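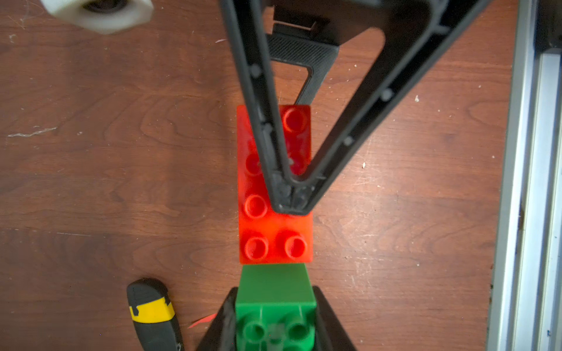

Red brick on the tabletop, eight studs.

Whitcombe playroom – my walk-through, 06/06/2022

Choking hazards: OK. The bricks are the big toddler kind, and I went through the whole bin for cracks. Two had chewed corners, so out they went.

Outlets: three covers missing by the window. Please order more, the push-in ones this time.

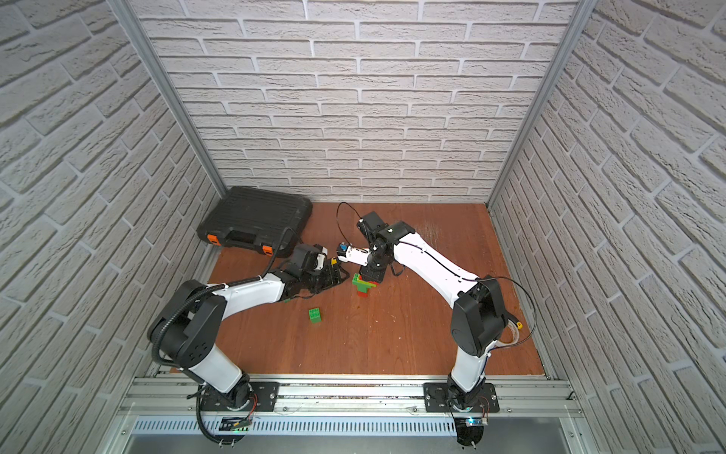 Bookcase: wobbles! I got the left strap tight but the right screw just spins. Needs a longer one before anyone climbs it (and they will).

Smoke alarm: beeped fine. New battery due in July.

Baby gate: latch sticks – I had to try it a few times.

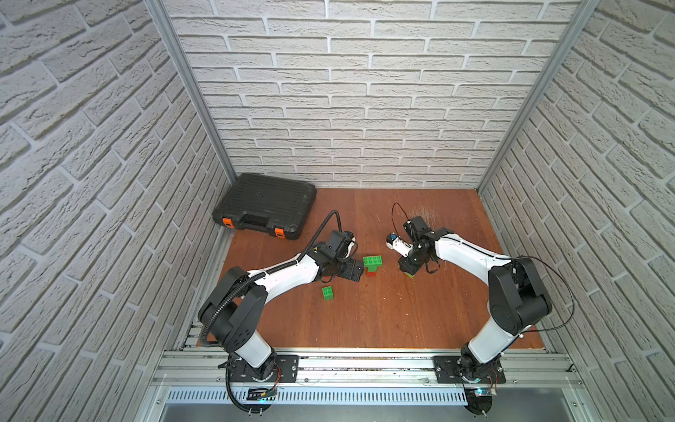

Window cords: tied up at 60 inches, good. Hot water: still too warm at the little sink for my liking, so I turned the heater down a notch and I'll check again next visit.

First aid kit: out of small bandages.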